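June 2021, dining room table

Back on the table finish question. Ingate sold us this as a "family proof" topcoat and I have not believed it from day one. The claim on the can is that it takes cookware, spills and damp cloths without a mark. Fine. Then it can live with cookware, a cup of water and a damp cloth, like any table in any house.

Kit for this round: small saucepan, its lid, tongs, orange plastic cup, the yellow-green towel, water bottle. All of it out of the ordinary kitchen drawer and cupboard. No trivets or placemats. 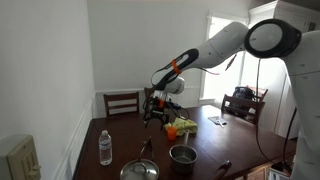
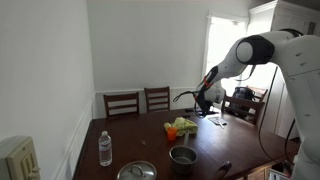
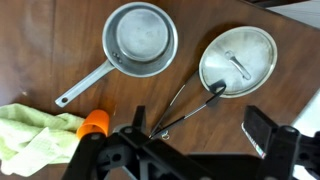 Does a shiny top mean the finish is holding up?

Gloss only tells you the surface is smooth enough to throw light back. A coat can shine nicely and still be soft enough to take a print from a pot left standing overnight. Press a fingernail into it somewhere out of sight, then look again the next morning. A dent that is still there means the coat has not cured, whatever the can says.

Notes, in no order:

- The Ingate sheet quotes 2,000 rubs with a dry cloth. Dry! Who wipes a dining table with a dry cloth after dinner? I would like to see 2,000 with a wet one and a few grains of salt under it. They don't give that number. I asked. The reply was a second copy of the same sheet.
- Herrera's cheaper varnish got to 245 wet rubs on the scrap board before it went dull. I have no matching figure for Ingate on the same wood, so I can't say it is better, only that it costs more than 33 dollars a can.
- Pan bottoms bother me less than lids. A pan sits flat. A lid with a rolled rim puts all its weight on a thin ring, and if there is water under the ring it stays there. If we get a white mark, I expect it to be a circle the size of the lid.
- Tongs: the hinge end with the pull ring is the part to watch. It gets dragged when someone grabs the tongs in a hurry.
- Towel. Bunched up is the honest test. Everyone lays it flat for the photo and then drops it in a heap at home.

Someone at Betbridge wrote that their table went a whole winter without a mark. They also use a tablecloth, which they mentioned two paragraphs later. Not counting that one.

Still undecided about the Minditz wax on top. It hides small scratches well, and that is my objection — we would be testing the wax. Leave it off until October at least, then maybe do one half of the table and keep the other half bare.

To do: low lamp from the window side, look across the grain, mark any ring with tape before wiping. Ask for the wet rub figure again. Move the chairs back before anyone leans one against the edge, the bevel has the thinnest coat and I don't want a chip there blamed on the saucepan.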